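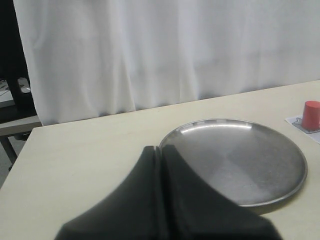

Serving & Tableware > Trays > Round

Stevside round steel tray, shallow rim

We put off stocking this one. Round metal trays tend to be sold with a lot of talk about "professional finish" and "lifetime use", and most that come through our door are thin, bright things that look tired by October. The Stevside is duller to start with, and we count that in its favour.

It is a plain disc of stainless steel with a low raised rim. No handles, no pattern, no coating. The base is flat and has a brushed grey look, with lighter and darker patches depending on where the light falls. The rim is the shiniest part and will catch a lamp or a window.

Size and weight

35 cm across, measured outside the rim. The maker, Inelberg, calls this "family size". We think that is generous. It holds a teapot and a few cups, or a decent spread of biscuits, but you will not get dinner for four on it.

Will it scratch?

Yes. Inelberg's leaflet says "scratch resistant" and we have asked them to explain what that means, so far without a useful answer. Steel with this sort of finish picks up small specks and scuffs in ordinary use. They show on a pale table in daylight and much less in the evening. If marks bother you, buy something enamelled, or put a cloth down first. Scouring powder makes it worse.

The rim

It is shallow, and that decides what the tray is good for. It will hold back a spoonful of spilt tea. It won't stop a glass sliding if you tip the tray going upstairs, whatever the leaflet shows. For carrying any distance we would point you to the Pearce, which has a deeper edge and two handles and costs more. For a tray that mostly stays on the table, the Stevside is easier to reach into and quicker to wipe.

Getting it off the table

With a flat base and a low edge there isn't much to get your fingers under. Slide it to the edge of the table and lift from there. Some customers find this a nuisance and a couple have sent theirs back over it.

Cleaning

Warm water, washing-up liquid, dry with a cloth. The leaflet says dishwasher safe. Ours came out sound but spotted, and it took up most of the lower rack – we wash it by hand now.

What we haven't been able to check

The "lifetime" claim, obviously. We have had our own for 24 months and it is still flat, which is more than we can say for the cheaper one it replaced.

Item no. 234. Sold singly. Returns accepted if unused, and yes, we do look.

Stistau Kitchen & Table | Contact us | Delivery and returns | Back to top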